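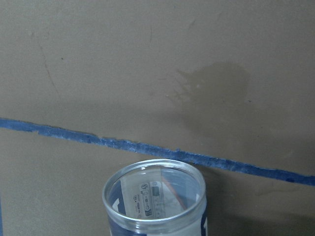
Blue tape, close up.

Rehearsal Pianists and Coaches > Scores and Editions
Thread: Clilalier, act 2 finale, tremolo in the reduction

pedalpoint_k
I'm preparing the vocal score of Clilalier for staging rehearsals that start in November. I have the Stolik reduction. From measure 184 of the act 2 finale the left hand is written as an octave tremolo for two full pages, with the chorus parts doubled in the right hand. Marked tempo is quarter = 90. At that speed the tremolo is playable, but the conductor can't hear the bass change on the third beat and the tenors come in early.

I've tried three things. Measured sixteenths are clear but heavy, and the forearm is tired by the bottom of the first page. Plain octaves on the beat are clear and dull, and the singers slow down. Rolling the octave only where the harmony changes and holding it otherwise is the best so far, but the decay on our upright is short and there is nothing left by beat four.

What do other people do here? I'd prefer not to relearn it from another edition this late.

oboe_cues_only
Get the Ponduditz reduction. The tremolo is gone and the bass is written out as dotted quarter plus eighth, which is what the cellos have. The low strings in the full score don't tremolo at all. That's the second violins and violas, an octave and a half higher. Stolik moved it down to free the right hand.

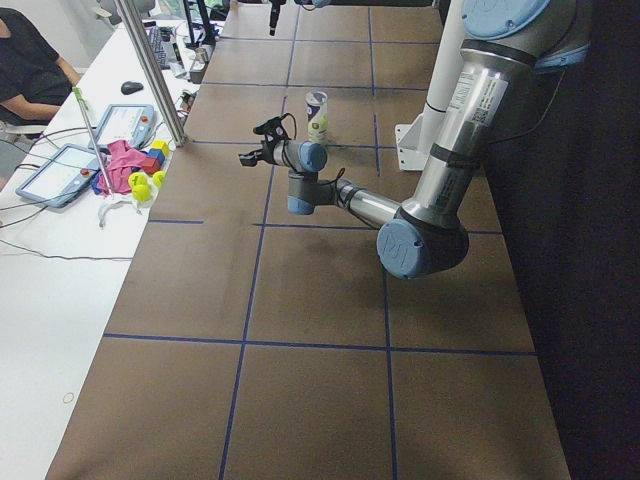 gradus_minor
Disagree on Ponduditz. The bass line is right, but the right hand drops the chorus doubling completely from the key change on. Fine for a run-through with people who know it. No use for a chorus that learned the parts last week. The page turns are also worse: one of them falls in the middle of the ritardando.

oboe_cues_only
The chorus shouldn't need doubling by staging rehearsals. If they do, that's a problem for music rehearsals and the edition can't fix it.

gradus_minor
In theory. In every amateur company I've played for, they forget the notes the first time they have to walk and sing.

pedalpoint_k
Both points noted. Our chorus is in the second group. I borrowed a Ponduditz and compared the two side by side. The cello rhythm does solve the beat three problem. My plan is to keep the Stolik right hand and pencil the Ponduditz bass underneath, with the lower octave left out wherever the stretch gets in the way of the alto line. 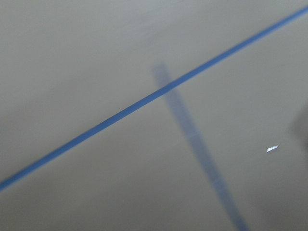

The part I haven't worked out is the four measures before the fermata, where the bass has a pedal note and the harmony changes above it. Dotted rhythm on a repeated low note sounds like a march. I may go back to the tremolo for those measures only, softer, as fifth and octave alternating with the root held.

lefthand_thumb
That works. Start the tremolo from the upper note and put the root down once with the pedal. Half change on each new chord. If you clear the pedal fully you lose the root and have to strike it again, and then you're back to the march.

One correction to the earlier post: the double basses do have a roll in the last measure before the fermata. It's in the Bùi orchestration, not the original one. Check which set of parts your orchestra is renting before you decide what the singers should get used to hearing.

oboe_cues_only
Fair. I only have the original.

pedalpoint_k
We have Bùi. The librarian confirmed it this afternoon. So tremolo for the pedal note, dotted bass before that.

gradus_minor
Also check the cut. The Bùi parts have an optional one that starts two measures after 184, and rehearsal letters after it don't match Stolik. Write both letters in your score.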